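3.2 Materials and table layout

The sorting and filling tasks were laid out on a single tabletop against a plain wall. The surface was covered with a light teal to pale green cloth printed with a grid of white lines. The grid served as a coarse guide when the layout was reset. It was not used for measurement, as the fabric wrinkles easily and the printed cells no longer form true squares where it does. The container was a round basket with slatted sides and yellow bands at the rim and base. Small solid items were placed on the cloth beside it (Figure 4).

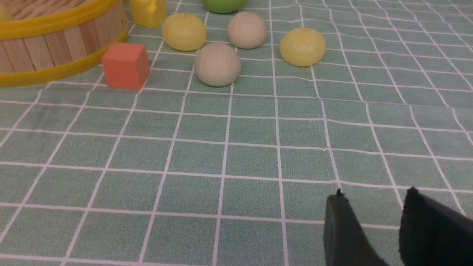
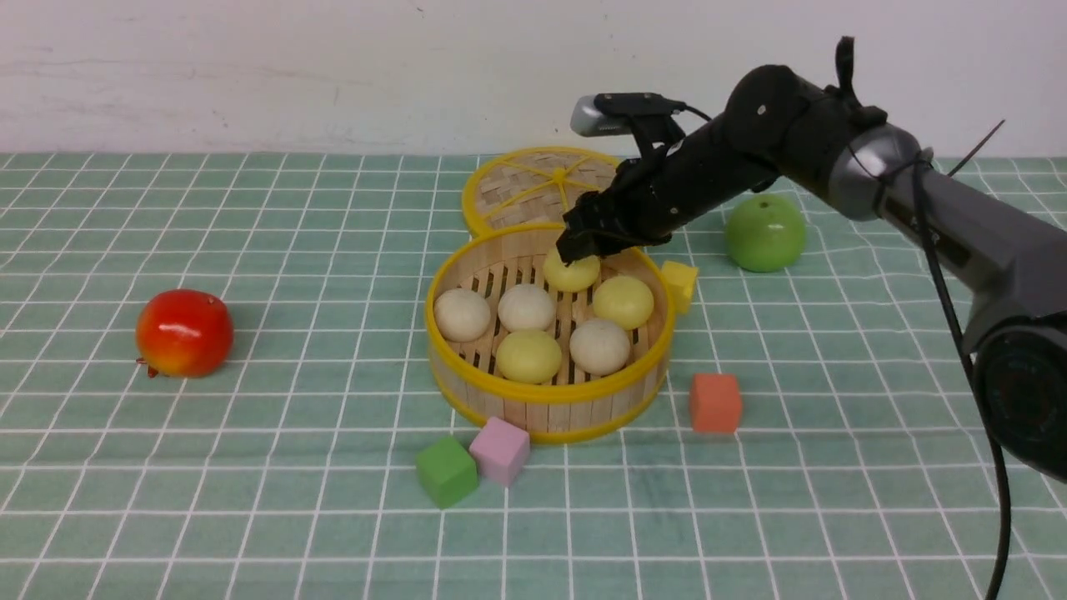

Figure 4. Two views of the table with the slatted basket. First: the basket with a cube, a block and rounded items on the cloth beside it. Second: the basket holding white and pale yellow buns, with the lid behind it.

3.3 Item selection

Items were chosen for contrast in shape and for limited contrast in color. The rounded items came in two color families, a yellow group and a cream or white group. Under the warm room lighting used in the Camasby sessions the two families were harder to tell apart than expected, and the lamps were changed before the Koltovdale sessions began. The ratings reported in Section 4 use only the later sessions.

Surface finish was recorded along with color. Of the rounded items outside the basket in the first view of Figure 4, the cream ones are matte and resemble unpainted wood, while the yellow ones have a glossy, slightly translucent look. Finish was therefore confounded with color for these items. We did not correct for this in the design. Its likely effect is discussed in Section 5.2.

The cubes and blocks served as distractors. An orange cube was included as the item most easily separated from the rest by color, and yellow pieces were included as items that share a color with the target group but differ in shape. The green apple, seen in the second view only, was a distractor of a different kind: it is round like the targets but differs from them in color.

3.4 Container

A bamboo steamer basket was preferred to a plain bowl for two reasons. Its upright wall hides part of the contents from a low viewpoint, so that the number of items inside cannot always be judged from beside the table. Its lattice floor also keeps rounded items from gathering at the center, which they tend to do in a bowl with a curved base. The Fonseca bowl set used in our pilot work showed this problem in most trials, and those data were dropped.

The lid was kept on the table during filling. Its position was left free, provided that it did not cover the opening. In the second view it leans partly upright behind the basket. Placements of this type leave the front and both sides of the basket clear for access.

3.5 Arrangement and reset

Each session consisted of 8 arrangements. For every arrangement the loose items were placed within reach of the basket and were allowed to touch it. Contact between an item and the basket wall was coded separately, as a touching item can shift when the basket is moved. The small yellow cube against the basket in the second view would be coded as a contact item.

Arrangements were scored from still images by two raters working independently. Each rater noted the items inside the basket, the items outside, and any item whose position could not be decided. Items hidden behind the rim or by other objects were marked as partly visible and were left out of the color analysis. Agreement on inside or outside was 95 percent. Agreement on color family was 70 percent in the Camasby material, and this figure was the main reason for the change of lamps.

3.6 Exclusions

Arrangements were excluded if the cloth had moved enough to expose the tabletop, or if the basket opening was blocked by its lid. Wrinkling alone was not a ground for exclusion. The coding sheet follows the Clominthorpe format, with one added column for contact with the basket and one for the position of the lid.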